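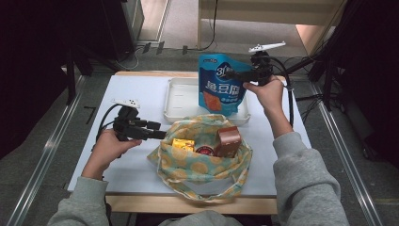
Covel Support Desk
Role: Community Moderator, Hand-Guided Teaching section

Packing task: should the tote bag be reset to the same position before every demonstration?

Posted in: Teaching by Demonstration > Hand-held grippers

Our department has begun recording demonstrations for a packing and unpacking task using a pair of hand-held grippers, one for each hand. The work surface is a white-topped table. An empty white plastic tray is placed at the back, and an open fabric tote bag lies in front of it. The goods are ordinary grocery items: a snack pouch, a small box, a carton and a container with a round lid. The pouch is handled with the right gripper.

The written procedure we inherited states that the tote bag must be returned to the same marked position before each recording. Two of our operators follow this requirement strictly. A third has been laying the bag down by hand without reference to the marks, and the handles therefore fall differently each time. We have 580 recordings on file, and 11 of the most recent sessions were made without the marks.

We request guidance on the following matters. First, whether the recordings made without the marks should be withdrawn. Second, whether the handles of the bag should be folded back or left toward the front of the table. Third, whether the operator should be permitted to regrip the pouch if the first grip is poor, or whether the recording should be stopped and begun again.

The policy is to be trained on the Nouri arm pair and tested in April. The test procedure does not specify a bag position.

Posted by: Grudent Training Office

The recordings made without the marks should be retained. If the test procedure leaves the position of the bag open, the demonstrations should include the range of positions that the arms are likely to meet. A set in which the bag never moves will generally produce a policy that reaches for a place on the table and pays little attention to the bag itself. Our office made this error with a tray-loading task and was required to record a large part of the set again.

We would advise the following changes to your written procedure.

Replace the single marked position with a marked area. The operator may place the bag anywhere inside it and at a modest angle. The area should be no larger than the arms can reach without changing posture. Please confirm this on the arms before recording, as a person standing at a table can reach considerably farther than most fixed arms.

Leave the handles as they fall, provided that they do not cover the opening. Folding them back before each recording teaches the policy to expect a condition that the end user may not provide. A moderate number of recordings in which a handle partly covers an item may be added at a later stage, and these should be labeled separately.

Regripping should be permitted. A recording in which the pouch slips, is set down and is picked up again has value, as it shows the policy how to recover. The operator should not, however, stage a poor grip on purpose. Staged failures tend to look alike, and in our experience they add hesitation to the finished motion.

With regard to soft pouches in particular, we ask operators to take hold of the side of the package and to avoid the printed center, where the contents are thickest. Closing should be slow. The pouch should be lifted clear of the rim of the tray before it is moved sideways.

Posted by: zasley_lab_accounts

We keep everything in one position and it has been satisfactory. Our bag is a rigid one and is screwed to the table, so this may not apply to your case. The marks should be renewed when they wear off.

Posted by: Covel Support Desk

The moderators agree with the reply from the Grudent Training Office and wish to add two points concerning the equipment.

Cables should be checked before each session. Where a cable leaves the gripper and runs down beside the wrist or along the edge of the table, the operator should move through the full task once without recording and confirm that it does not pull at the highest point of the lift. Tension on the cable changes the angle of the wrist, and the change will be present in every recording of that session.

Sessions should be limited to 30 minutes, followed by a rest of 20 minutes. Tired operators lower their elbows and shorten their lifts, and the items begin to touch the rim of the tray. Users of the Zasley recording software may enter the session limit under Operator Settings, where a reminder will be displayed at the end of the period.

Please record the method of bag placement in the notes field for each session. The 11 sessions already made may be labeled "free placement" and kept with the remainder of the set.

Status: Resolved
Replies to this topic remain open to registered members.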